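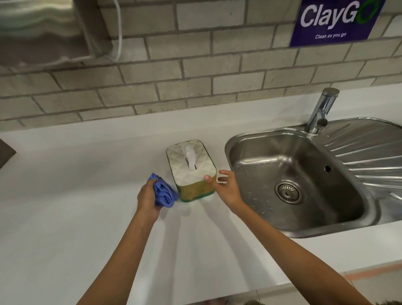
Blue cloth at the ready, tissue box next in line.

I've been putting off the kitchen worktop for ages. We moved to Mapplebeck in April and I swore that this time I'd keep the side by the sink clear, and of course within a fortnight it had become the place where everything lives. Post, keys, a jar of odd screws, the lot. So on a drizzly afternoon I put the radio on, filled a mug and told myself I wasn't sitting down until I could see white from one end to the other!

My rule for wiping down is to do the things as well as the surface. There's no point cleaning a worktop and then plonking a grubby box back on it. I learned that the hard way in the old flat at Gorkley, where I once lifted the biscuit tin and found a perfect sticky square underneath (jam, I think, I didn't look too closely). Everything gets a wipe before it's allowed back, even the stuff that doesn't look dirty. 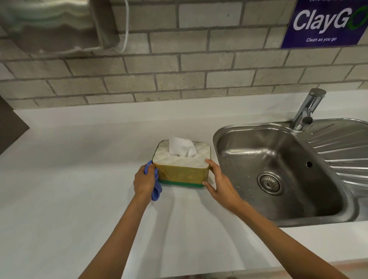
Cloths are the one thing I'm fussy about. I used to buy those big rolls of kitchen paper and get through them at a silly rate, and then I picked up a pack of Clorkesico cloths at the market in Jorkcombe for 199 pence and never went back. They go through the wash and come out fine, if a bit bobbly. For something like the tissue box I scrunch one up in my left hand, press it against the side and keep my right hand on the other side to hold it steady - the quilted pattern on the lid I leave for a drier cloth, as I don't fancy soggy tissues. Then a quick going over for the green band at the bottom, where crumbs like to gather.

The sink I save until last, drainboard included, and those grooves take me longer than the whole worktop. I've tried an old toothbrush and I've tried a wooden skewer, and the toothbrush wins. The tap gets a rub with whatever corner of cloth is still clean.

The jar of screws is now in the cupboard under the stairs. The post is on the stairs. I'll deal with that tomorrow.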